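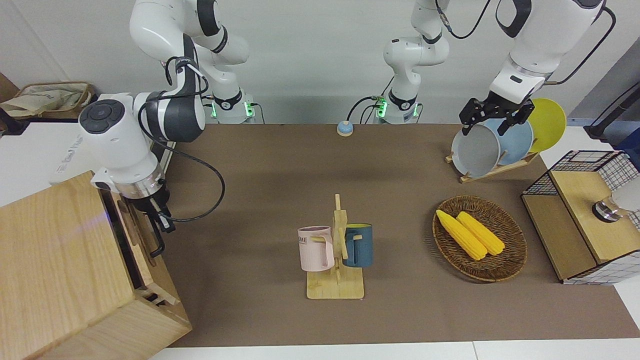 Kitchen Storage, Room 2

Shahab Shahbazi swears by open racks. I remain unconvinced, but he asked for a page on the Ralau kitchen, so it has one.

Dish rack and mug tree. Three plates upright in the wooden rack — gray, pale blue, yellow — and two mugs on the pegs, one pink, one dark teal with a yellow inner rim. It looks tidy, I'll give him that. I'd still like to see how it copes with soup bowls, and I have my doubts about hanging a heavy mug by its handle over a hard surface.

The call bell is at the back, blue and white. Firouzeh Jalali says a bell gets people to the table. In my house it would get ignored by April.

Comments and rival racks to Rajitha Debnath, office 105.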